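Home Tickets Knowledge Base Stations Status Sign in

Vokham Data Operations, Clurnstead Site
Support ticket: Episodes from two-arm station rejected at ingest
Status: Resolved, monitoring
Priority: High
Component: Recorder, wrist view
Project: Clurasico
Reported by: Station lead, second shift

Summary

Episodes recorded at the two-arm station are being rejected by the ingest check with the message "view stream behind joint stream." The rejections began in March, after the recorder software was updated. The station is collecting pick-and-place examples for the Clurasico training set. The set held 3,679 accepted episodes when this ticket was opened. Collection at this station has been suspended until the cause is known.

Steps to reproduce

1. Start a session from the operator console in the usual manner.
2. Record at least 20 minutes without closing the session.
3. Submit the session to ingest.
4. Review the rejection report. Early episodes pass. Later episodes fail in increasing numbers.

Expected result: all streams within an episode agree to within one image interval.
Observed result: the wrist view falls progressively behind the joint readings. At the end of a long session the delay was measured at 300 milliseconds.

Log

Entry 1, 9:10 a.m. Ticket received and assigned to Data Operations. The station lead has supplied the rejection report for the last complete session. Of the episodes submitted, 54 were rejected. No operator error is indicated. Operators are asked not to resubmit rejected episodes, as duplicates complicate the count.

Entry 2, 10:40 a.m. The network was examined first. Transfer times from the station to the Orozco storage server are normal, and the local copies show the same delay as the uploaded copies. The fault is therefore present before upload. Network closed as a cause.

Entry 3, 11:25 a.m. The wrist camera cable was reseated and then replaced with a spare from stores. A test session was recorded with the spare cable fitted. The delay appeared again at approximately the same point in the session. The original cable has been returned to service.

Entry 4, 1:15 p.m. The recorder settings were compared with those of a single-arm station that received the same update and has reported no rejections. One difference was found. At the two-arm station the recorder writes a preview file for each view while the session is in progress. The update changed the default for this option from off to on, and the single-arm station had an older settings file that overrode the default. With several views open, the preview writer competes with the main writer for the same disk, and the wrist view is placed last in the queue.

Entry 5, 1:50 p.m. Preview writing was disabled at the two-arm station and the recorder was restarted. A trial session of 19 episodes was recorded with no break between them. All were accepted. The greatest delay measured was well under one image interval.

Entry 6, 2:30 p.m. The station lead asked whether the start position should be confirmed before full collection resumes, given that the arms were parked and moved several times during testing. Data Operations agrees. The start check is to be carried out from the wrist view, with the result noted in the session header.

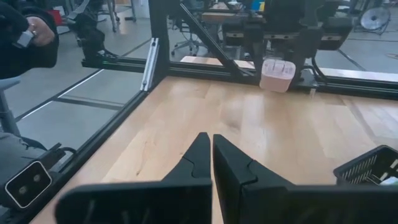
Start positions for Clurasico episodes are judged from the wrist view alone, and the console diagram is not to be relied upon for this purpose. The operator should confirm that both fingertips are in view and that the table can be seen beyond them. With the fingers nearly closed, as they are at this point, only a narrow gap of wood remains between the tips. The pink object stands near the rear rail with the second arm directly behind it, and operators should enter it in the header as "far, center." Wording such as "back" or "by the other arm" has been used in past headers and cannot be sorted by the ingest tool.

Entry 7, 3:45 p.m. Full collection resumed. The preview option has been set to off in the shared settings file, which now applies to every station at Clurnstead. Episodes rejected before the correction will not be repaired. The delay varies within each episode and cannot be removed by a fixed shift.

Resolution

Cause: preview writing enabled by default after the recorder update.
Correction: option disabled in shared settings.
Follow-up: a warning is to be added to the console when any view falls behind during recording. This work is tracked separately.

Comments (4)

Second shift lead: Confirmed on our side. Two long sessions submitted since the change and both passed.

Annotation desk: Please advise whether the rejected episodes may be kept for labeling practice. They are still taking up space in our queue.

Data Operations: They may be kept until the end of the month, provided they are moved to the practice folder and left out of the Clurasico count.

Station 4: Our settings file still shows previews on after the sync. Should we restart the recorder or wait for the overnight job?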